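11/17/22

Nistthorpe has a new bike shelter on the river trail, and it sleeps four, provided none of the four are tall. It opened last week behind the grain scales, with a water tap, a picnic table and a pump that came with its instructions in Danish.

Narendra Kashyap, who pushed for the shelter through two town budgets, said 243 riders signed the trail book between July and the first frost. A few of them even bought lunch.
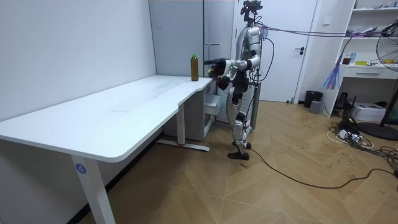

*A robot at the end of a long white table, with a bottle on the tabletop.*

The first overnight guest was Duván Castaño, 20 days into a ride he had planned to finish in 12. He gave the shelter high marks for its roof and lower ones for the freight train, which passes at 3 a.m. and likes to say hello.

A night's stay is free. The town suggests a donation, and the box by the door held $200 when it was emptied Tuesday's-market money included, along with a Canadian dime and a button. The tap will be shut off for winter after Thanksgiving. The train will not.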